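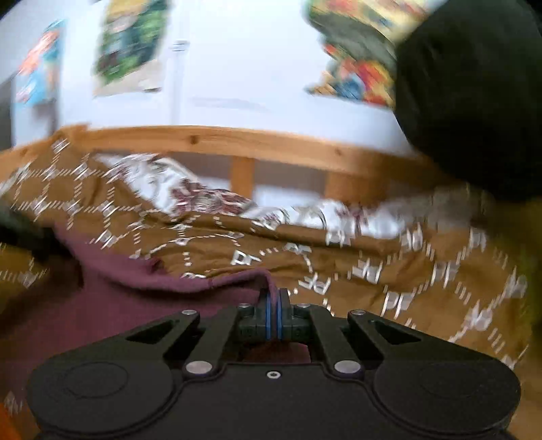
Marshals and paddock crew wanted for the Skestville Hill Climb

The Skestville Hill Climb is back next season, and we are looking for people to help us run it. If you have ever stood behind a rope listening to an old straight-six clearing its throat in the paddock and wished you were on the other side, please read on!

The meeting runs over a weekend in January, on the closed lane between Neves Farm and the top reservoir. It is a cold time of year to go motor racing and we love it. The air is thick, the engines pull like trains, and the tea tent does more business than any other club's in the county. The course is 700 metres long with a tight left at the chapel and a proper hairpin above the quarry. We expect some 23 classes of car, from pre-war cyclecars and trials specials up to modern single-seaters, plus a demonstration run by the Putura owners' register, who are bringing the works coupé that last climbed here in the seventies.

What we need

Course marshals. You will be part of a small team at a numbered post, watching your stretch of the lane, showing flags when race control asks for them and helping to get stranded cars out of the way. You will always work alongside an experienced post chief. Minimum age 18.

Paddock marshals. Lots of walking, lots of chatting. You will park trailers, find missing drivers, and get each batch down to the start in the right order (harder than it sounds when half of them are under a bonnet). Minimum age 16, with a parent's or guardian's signature if you are under 18.

Start line crew. You will line the cars up to the timing beam and chock the back wheel on the slope. It is noisy, close-up work and people tend to come back to it year after year. We have only a handful of places, and they go first to anyone who has done a day in the paddock before.

Timing and results. Indoors, with a heater. If you are quick and careful with a keyboard, Ghizlane Tahiri would very much like to hear from you. She has run our timing hut for years and will teach you the system from scratch.

No experience is needed for any role except post chief. You don't have to own an interesting car, or any car. A bus runs from Zavbridge station as far as the farm gate, and we can usually arrange a lift for early starters.

Training

Everyone new to marshalling comes to one free training day at Zavbridge village hall. The morning covers flags, radios and where to stand. After lunch we go outside for fire extinguisher practice, which is always the best bit, and a session on pushing cars without hurting your back. Ilse Kramer leads the day. She has marshalled at circuits, rallies and hill climbs all over the place, and there is no such thing as a silly question as far as she is concerned.

What you get

– Breakfast roll and hot lunch on both days
– Free camping on the lower field, or a bunk in the scout hut if you ask early
– An event jacket for new course marshals, yours to keep
– 2 guest tickets
– A ride up the hill on the last afternoon, if the programme runs to time

These are unpaid roles, but we refund bus and train fares within the county.

Please bring stout boots, waterproofs and more socks than you think you need. Course marshals should wear cotton or wool next to the skin, and no shorts. Overalls and gloves can be borrowed from the club store if you send us your size.

How to join in

Write to the marshals' desk at the Skestville Hill Climb office with your name, age, the role you fancy and whether you can do one day or both. Tell us about any medical condition we should know of, and any first aid training you have. Friends who would like to share a post should say so in their letters, and we will do our best.

Ghizlane and Ilse will reply to everybody, usually within a fortnight. Returning marshals need only confirm their dates and jacket size.

Posted October 9, 2019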